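Preludano Community Music Library
Progress report to the Velon Fund, covering the spring and early summer
Prepared by Nga Hoàng, library coordinator

Dear friends at Velon,

Thank you again for the second payment, which reached us just as the spring lending season was getting busy. I promised to keep this report shorter than the last one, and I have tried, but there has been a lot going on and I would like you to hear it from us properly.

Lending

The grant asked us to put 300 instruments into regular circulation by July, and we have now reached that number. Violins and half-size guitars still go out fastest. The surprise has been the clarinets, which used to sit on the shelf for months and now have a waiting list. I put a good deal of that down to the Flemby school, where the new band teacher has been sending families to us with a handwritten note saying exactly what to ask for. I wish every school did this! It saves a long conversation at the desk, and the children come in already excited.

We extended the standard loan from three months to six. Parents told us that three months was just long enough for a child to get past the squeaky stage and then have to give the thing back. Returns have been a little slower as a result, as we expected, but renewals are down and the desk is calmer on busy afternoons.

Repairs

You will remember that repairs were the weak spot in our first report. We set aside $800 for strings, pads, bridges and cork, and most of that has been spent. The bench is now open two evenings a month, starting at 6:30, and people may bring their own instruments as well as ours. The backlog of cellos is finally gone, apart from one with a crack near the neck that needs a proper luthier and has been sent out for a quote.

Reminders and the catalog

The old card catalog has been typed up in full, and borrowers can now look things up and renew from their phones. Text reminders go out a week before an instrument is due. A few of our older members prefer a call, and we are very happy to keep calling them - some of those calls are the nicest part of my week. 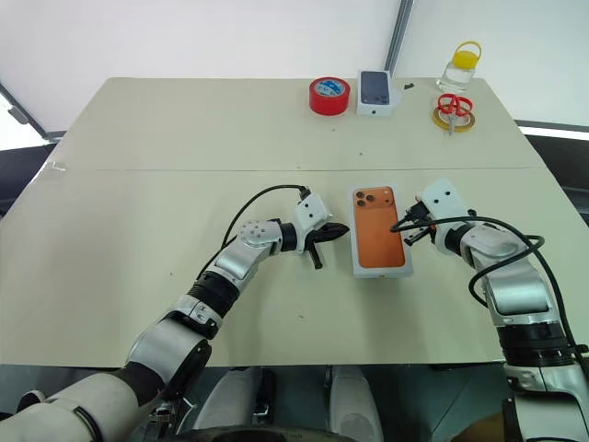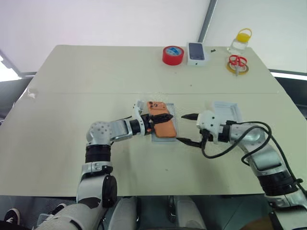 The one thing still missing from the catalog is the sheet music. We hold far more of it than we thought, a lot of it donated in grocery bags with no order at all, and sorting it by instrument and level is slow work. The piano duets and the choral sets are finished. The brass parts are not, and I would rather tell you now that they will run into the fall than promise you something I can't deliver.

Saturday-style group lessons, moved

In our application we described beginner lessons on weekends. Attendance was poor, mostly on account of soccer, so we moved them to late afternoon at the Lü Street hall, and that has worked much better. There are 50 children enrolled across 7 groups, and the ukulele group is full. The hall charges us a modest fee for heating in the cold months, which was not in the original budget. We covered it from the line for printed flyers, as we hardly print any now.

What comes next

Over the summer we plan to finish the brass parts as far as we can, replace the worn cases (the zippers on the viola cases are in a sorry state) and run a small concert for borrowers and their families. You would be very welcome. It will be informal, with lemonade, and the clarinets have been practicing hard.

We have one request. We would like to move what is left in the flyer line over to cases and straps, and we would be grateful for your approval by the end of July so that we can order before school starts. The updated budget sheet is attached, with receipts behind it in the same order as last time.

With warm thanks from all of us,
Nga Hoàng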